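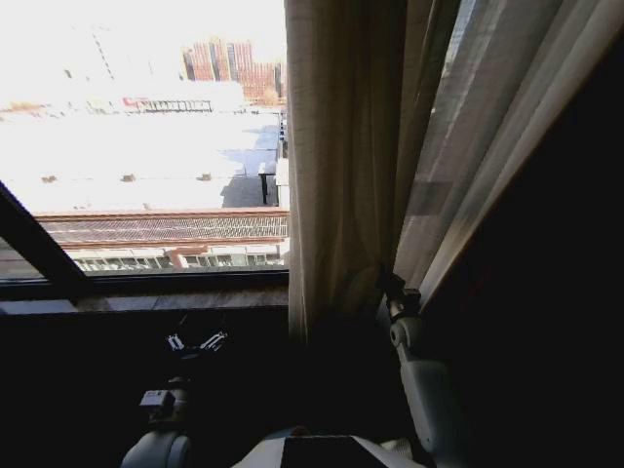
At the curtain station, upper-floor demonstration room. View from the robot's head. Open day, July 19, 2021.

1/ The Czarnecka Institute for Service Automation held its summer open day today. This thread is a record of the program for those who registered and could not attend, and for partner organizations that asked for a summary.

2/ Registration was capped at 94 visitors, admitted in groups of up to 18. Each group spent the same length of time at each station. We thank visitors for keeping to the schedule, including during the elevator delay before the second session.

3/ The opening remarks were given by Kálmán Bozsik, director of the Institute. He described the work of the past year and the decision to move household tasks out of the main laboratory and into furnished rooms.

4/ "A laboratory has one kind of light and very few soft things in it," Mr. Bozsik said. "We would like our machines to be tested where people will expect them to work."

5/ The curtain station drew the most questions of the day. The robot has two arms and works beside a large window with two layers of curtain, one beige and one sheer. The task is to take hold of the fabric and draw it along without pulling down on it.

6/ Sheer fabric is the harder of the two. Light passes through it, the folds shift when touched, and the edge is difficult to locate against a bright window. Gergely Medve, who leads the manipulation group, explained how the system chooses a place to grip.

7/ The view at the top of this thread also shows the lighting problem Mr. Medve discussed. In full sun the rooftop outside comes out nearly white, while the wall and the surface below the sill stay very dark. The right arm is at the sheer curtain, close to the point where the two conditions meet.

8/ Several visitors asked why the blinds on the other floors are motorized if a robot can be taught to do this. Mr. Medve replied that a motor on a rail is the better choice in a new building. The Institute's interest is in homes where no such changes will be made -- rental apartments and older housing in particular.

9/ The second station covered table clearing. It was presented by Kristóf Gulyás with equipment from Jako. Groups were shown a prepared sequence, followed by one in which visitors placed the dishes themselves. The second sequence was slower, as announced.

10/ One attempt in the third session was stopped by the operator when a saucer was placed on top of a folded napkin. Mr. Gulyás used the stop to explain the hold procedure. The station resumed with the next group.

11/ The third station was a seated presentation on Pleltia, the Institute's software for recording and replaying demonstrations. Vaughn Nakamura reported that the current library holds 225 recorded curtain tasks, of which 64 involve sheer fabric. More sheer recordings are planned for the fall.

12/ Mr. Nakamura was asked whether recordings made in visitors' homes would be accepted. They will not at this time. The Institute records only in its own rooms and in rooms leased for the purpose, under written agreement.

13/ Questions on safety were answered by Gergely Dudás. The arms work at reduced speed during public sessions, and a trained operator holds the stop control throughout. Visitors remain behind the floor line. Mr. Dudás asked that these rules also be followed at partner sites using the same equipment.

14/ A correction to the printed program: the talk listed as "Fadero: Results" should read "Fadero: Interim Results." The project is still underway and no final figures have been released. A corrected program will be sent to all registered visitors.

15/ Slides from the Pleltia presentation will be posted on the events page once speaker approval is complete. The table clearing session was not recorded. Requests for the opening remarks in large print may be sent to the front desk.

16/ School groups: the open day is limited to adult visitors, but separate visits can be arranged during term. Requests should state the number of students, their grade level, and any access needs.

17/ Items left behind today include a gray umbrella and a pair of reading glasses. Both are being held at the front desk until the end of July.

18/ The Institute thanks its staff, the session operators, and Jako for the loan of equipment. Notice of the next open day will be given on this account and by mail to those on the visitor list.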